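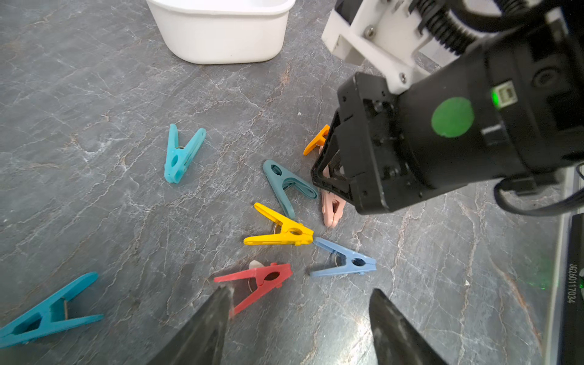
Why write a standard for picking up clothespins? Every lab already has its own way of doing it, and Skestska says theirs works fine.

Every lab has its own way, and that is the problem I'm posting on. Two labs report a success rate on "clothespin sorting" and neither says what counted as a success. The numbers can't be compared. Thread on the working rules we use at Brundstead for two-arm tabletop tasks.

1/ Write the end state before the first trial. Ours is one sentence: all pins inside the bin, none resting on the rim, both grippers open and clear of the bin. If two people read the sentence and score the same trial differently, rewrite the sentence.

2/ Fix the start state by procedure, not by eye. Pour the pins from a set height, then leave them alone. Hand-arranged layouts drift toward easy ones over a long afternoon. The person doing it won't notice.

3/ Small debris on the work surface gets logged or removed. Pick one and put it in the protocol. We remove it between trials and never during one.

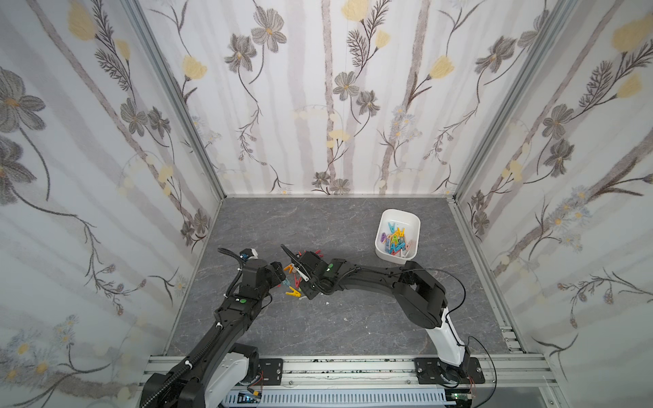 4/ Shared space needs a right-of-way rule. When both grippers want the same pile, the arm already below transit height keeps the space and the other holds. Vemex uses a fixed priority for one arm. Also fine, as long as it is written down.

5/ Speed limits apply per zone. In the overlap zone we cap tip speed at 100 mm/s. Outside it, 200. A trial that breaks either cap is void, even if every pin lands in the bin.

6/ Cable slack is a checklist item. Run both arms through full reach before the session and look at the wrist loops at each extreme. Anything that can catch a finger gets rerouted – no tape fixes mid-session.

7/ Report voided trials. Our January set had 53 attempts with 2 voided, and both numbers go in the table. Dropping the voids quietly is the most common fault I see in writeups.

8/ Backgrounds and surfaces are part of the setup. If the policy reads camera images, a change of wall pattern is a change of test conditions. Give the new one its own version number. 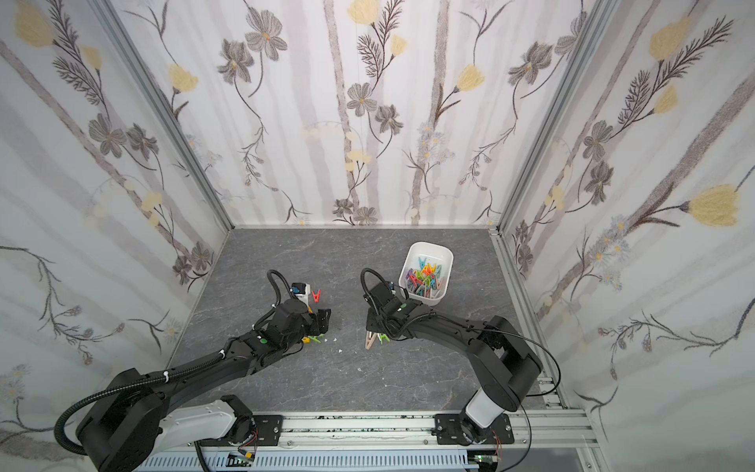 Two arms on the front rail, bin toward the back right.

9/ On the Mbeki draft: I agree with most of it. My one objection is the clause letting an operator nudge a stuck pin "where reasonable." Either a nudge ends the trial or it is counted and reported. "Reasonable" can't be audited.

10/ Comments on rule 4 are welcome, mainly from anyone running arms with unequal reach. Our hold rule assumes equal reach and I haven't tested it otherwise.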